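Subject: Re: Which colour of floor for the Clolura reading room?
2 min read

Hello all,

Thank you for the answers so far. I reply to this part of the earlier message:

> We have the hall in Clolura until the end of March. The old carpet
> must go. Should we paint the boards under it, or only clean them and
> put oil? Skamo says paint is cheaper, but I worry about the noise
> when people move the chairs.

I lived six years with painted boards in my flat in Raltska, so I can tell you how it was for me. Paint looks very nice in the first winter. After that the chair legs make small marks, and every mark shows the old colour under it. With oil the marks are there too, but they look like part of the wood.

My vote is for oil, in a light grey tone. I think light grey planks go well with dark grey walls, and dust is harder to see on them.

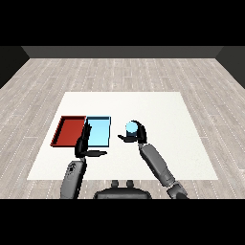 My advice, in the order I would do it:

1. Take out the carpet and all the staples. Please wear gloves – I did not, and I was sorry.

2. Sand only where it is rough. Our neighbour's shop, Yousafzai, hires the machine for $30 a day.

3. Put 2 thin coats of oil and leave the windows open overnight.

About the noise: glue felt under the chairs and change it in January. Paint or oil makes no difference to this.

Kind regards from Raltska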